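Forums > Household > Fabrics and Laundry > Getting fold creases out of a new tablecloth

Print this thread | E-mail this thread

erkora_west
August 26, 2020
New tablecloth, printed polyester-cotton, sold folded in a flat pack. Washed once at warm, tumble dried on low, laid out overnight. The lengthwise creases have not moved. The label permits a medium iron. Is there a method that doesn't involve ironing a full cloth on a small board? Mine is a fruit print on white and the lines show worst on the white.
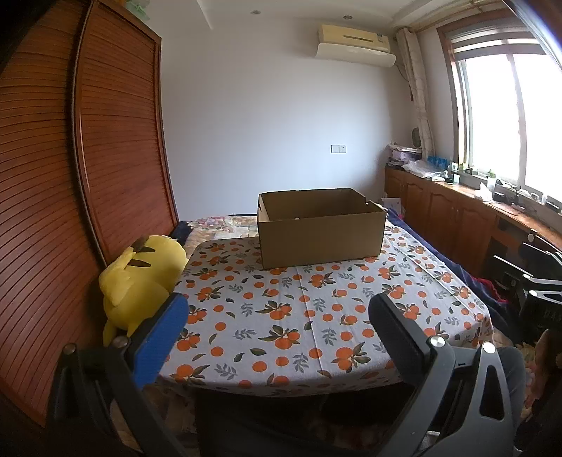

I have a Hukico hand steamer but it spits, and I don't want water marks. The table has a lacquer finish, so ironing in place is out unless someone can tell me what to put underneath.

pressline9
Those creases are heat-set. The cloth was folded and compressed after finishing, and polyester holds a fold made warm. A warm wash won't release it. You need heat above whatever set the fold, plus moisture, plus cooling flat. People skip the cooling. If you pick the cloth up while it is hot it takes a new shape from your hands.

Fekeck
Disagree on the wash. Take it out of the dryer while damp and hang it over a shower rail with the creases horizontal. The weight of the wet cloth does the work. I have done this with 2 cloths the same blend and never touched an iron.

pressline9
Was that blend mostly cotton? Hanging weight works on cotton. On a high polyester content it does very little.

Fekeck
Mostly cotton, yes. Fair point. Original poster should read the label.

erkora_west
Label says 65 polyester, 35 cotton. So hanging is probably a waste of time.

rastogi_linens
For ironing on the table: a folded wool blanket, then a cotton sheet. Work from the center out, medium heat, iron on the reverse so the print doesn't go shiny. Do not use steam over lacquer, even through a blanket - it clouds the finish. Dampen the cloth with a mist bottle instead and keep it light.

For storage, roll it on a tube. Failing that, fold it loosely and lay it on top in an open carton with nothing over it.

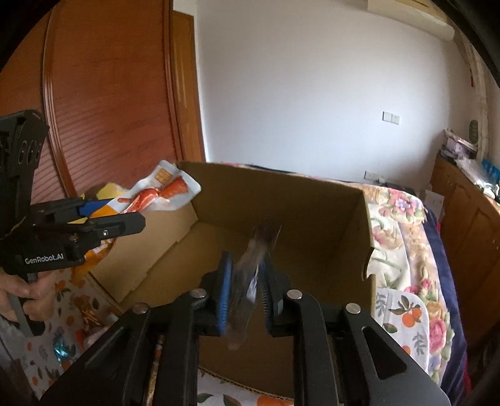
Open carton, top view.

pressline9
Agree on rolling. Loose folding still gives you lines by April.

Reader comments (3)

mill_end_8: The mist bottle worked on mine. Took two passes on the center line.

quietseam: Shiny patches are from ironing the face side. They don't wash out.

Fekeck: Still say try the shower rail first. It costs nothing.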